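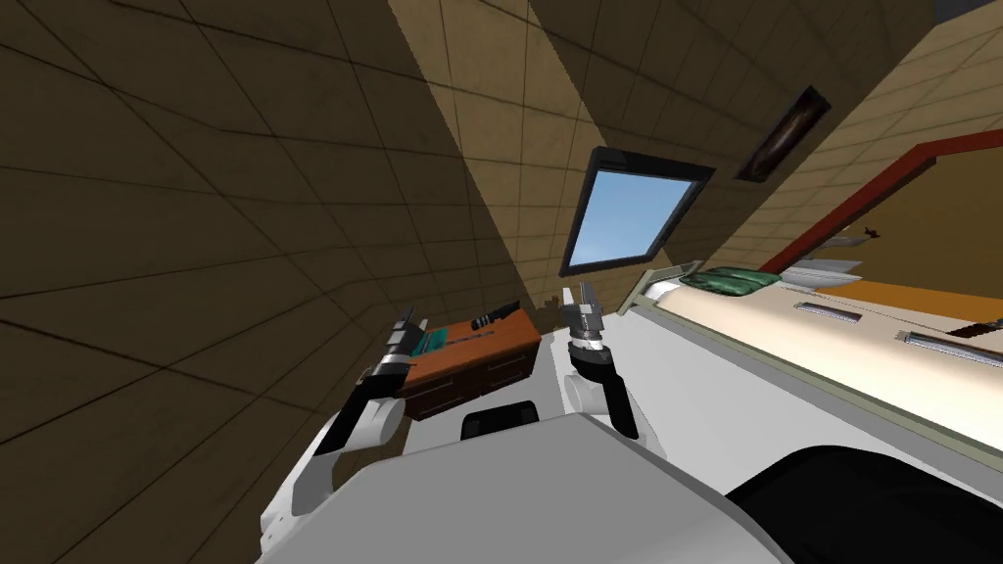
Grout fails before tile does. A ceramic tile indoors will outlast several rounds of the joint material around it, so most of the upkeep on a tiled wall is joint upkeep. Start by finding out what kind of grout you have. Cement grout is dull, slightly rough, and darkens when a drop of water sits on it. Epoxy grout is smoother and does not change color. The color of the joint matters too. On tan walls with dark grid lines between square panels, soap film and mineral haze dry pale and are easy to spot, while mildew blends into the line and can go unseen for months. With light joints it is the other way around. Check dark joints by touch and smell, and wipe a short length with a white rag. A gray or black smear that comes back within days of cleaning means mildew. A smear that appears once and not again was dirt.

Routine cleaning

Warm water and a few drops of dish soap are enough for weekly work. Use a nylon brush. Steel wool leaves particles that rust in the joint, and a wire brush cuts the surface. Rinse twice and dry with a towel or squeegee.

For mineral haze on ceramic tile, use a mild acid cleaner, diluted as the label says. Wet the wall first so the joint takes up water before it takes up acid. Do not use acid, including vinegar, on marble or limestone. Never mix any acid with bleach.

For mildew, oxygen bleach powder mixed to a thin paste works well on cement grout. Leave it on for 40 minutes, scrub, rinse. Keep the paste damp for the whole time. Once it dries it stops working. Test a hidden spot first if the grout is colored.

Replacing a bad joint

Rake out the old grout to at least two-thirds of the tile depth. A hand saw with a carbide edge is slow but rarely chips a glazed edge. An oscillating tool is faster and less forgiving. Vacuum the joint, then wipe it with a damp sponge.

Mix only what you can place in one session. Let the mix stand as the bag directs, stir again, and do not add more water after that. Extra water gives a weak, blotchy joint. Pack it in with a rubber float held at a low angle, moving across the joints on the diagonal so the edge does not dig in.
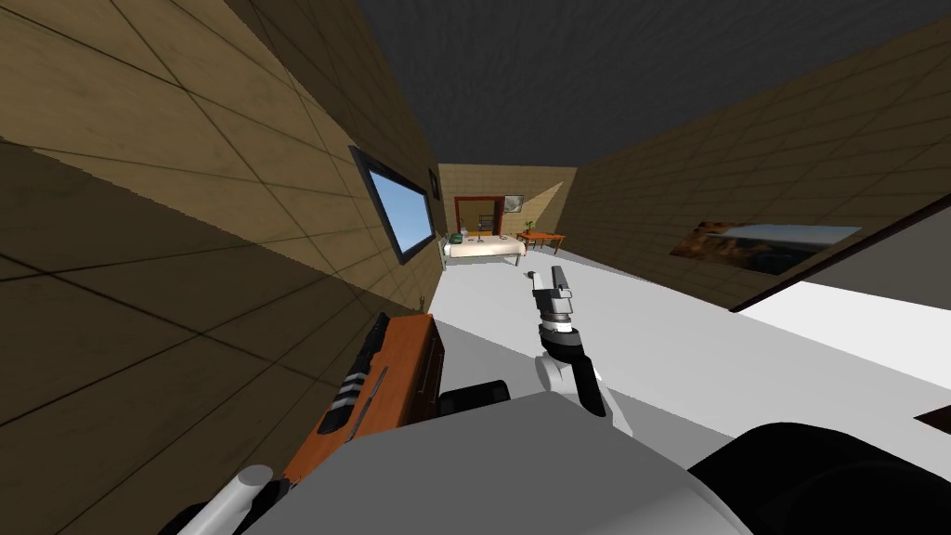 Diagonal lines, light floor running to the far wall.

Inside corners, and the joint where the wall meets the floor or tub, get flexible sealant in place of grout. The two planes move separately and a rigid joint there will crack. If a previous owner grouted the corners, cut the grout out completely. Sealant laid over old grout peels.

Sealing

Cement grout needs a penetrating sealer once it has cured. Epoxy does not. Apply with a small brush, wait, and wipe the tile face before the sealer dries. Repeat the water drop test every November, before the windows stay shut for the winter. If the drop soaks in, reseal.

Updated 19 Mar 2020: corrected the rake-out depth, thanks to Beathag Guthrie.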